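How to Set Up a Toy Fishing Game on a Table (and Keep Most of the Water in It)
by Lụa Trương

I have run the fishing table at our end-of-term fair more times than anyone has asked me to. It takes ten minutes to set up, costs very little, and will hold a four-year-old's attention for longer than the bouncy castle, which charges by the go. It does involve water, indoors, near other people's bags. The rest of this page is mostly about that.

What you need

A shallow plastic tray, ideally with feet
Small floating toy fish in two colours
Two small buckets
A short rod or two
A measuring jug
More towels than you think is dignified

The rod

Start with the rod, as it's the part that goes missing. Fishing sets usually come with one, and it usually lasts until June. The first one we had was from Zukico and was so short that children simply put their whole hand in the water and held the rod in the other for appearances.

What you want is something light and slim, long enough to keep sleeves out of the tray and short enough not to reach the next child's ear. Ours gets a thicker sleeve over one end. Foam tubing will do, or the rubber grip off a dead pen. Push it on dry. If it won't go, a dab of washing-up liquid helps, but then you must leave it overnight or it will slide off in somebody's fist at the worst moment.
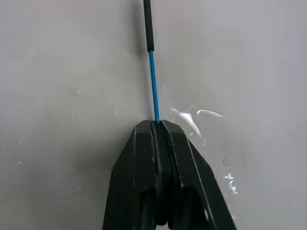
Mine is cut to 280 mm overall, which suits most children under seven. Anything longer and they start fencing. Go over cut ends with fine sandpaper until you'd be happy to have one poked into your cheek, because that is where it's going.

How the rod catches the fish depends on your set. If yours has magnets, check that every fish has kept its own before you start. If it has hooks and loops, bend the hook so it's blunt and wide. A wire loop from the craft drawer, taped to the tip, makes a passable scoop and is the one I'd pick for the under-fives, who have no interest in sport and want a fish now.

The table

Choose a table with a wipeable top and push it up against a wall. That leaves one side fewer to guard. If the top has a join in it, keep the tray entirely on one panel. I once straddled the join on a folding table from Danex and spent the afternoon watching a very slow drip find my shoe.

Move any upholstered chairs back before you pour, or accept what happens to them. Children can stand. They will stand on the chairs if you leave them close enough, so there are two arguments there.

Setting it up, step by step

1. Put the tray down first, empty, near the front edge where short arms can reach it. Leave a hand's width between the tray and the edge of the table. I learned the hand's width at Grilville, in front of a large audience.

2. Check it sits flat. Trays with feet are good at hiding a wobble until they're full. A folded bit of card under the offending foot sorts it out.

3. Fill it with the jug, once the tray is where you want it. Do not fill it at the sink and walk. I know you think you can. Our tray takes two jugs of 500 ml and looks mean with it, but shallow is right: the fish need enough to drift in, and whatever you pour is what you'll be mopping.

4. Add the fish a few at a time and spread them out with a finger. Use the same number of each colour, or there will be an inquiry. Ours are green and pink, four of each, and eight is plenty for two players.

5. Stand the buckets beside the tray, on the side of the child's stronger hand. Catch goes in the bucket, and the rod never has to swing across the water with a fish on it.
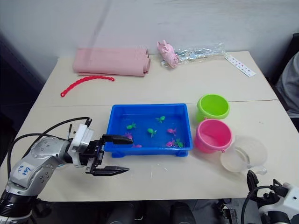

6. Lay a towel on the floor now, while it is still a precaution.

Ways to play

Free fishing is the basic game. Fish until the tray is empty, tip them back in, repeat until home time.

For sorting, give each bucket a colour and let them work it out. Older ones can race, one colour each, and the loser may be consoled by being allowed to refill the tray. Ladefoged rules, named after the street where a group of six-year-olds invented them, state that any fish dropped outside a bucket belongs to the other player. It is a harsh game — and they love it.

Packing away

Bail with the jug until there's only a film left, then carry the tray. Squeeze each fish over the sink, as some take on water and will release it in your cupboard. Dry everything overnight on a tea towel, with the buckets upside down, and count the fish before the last family leaves the car park.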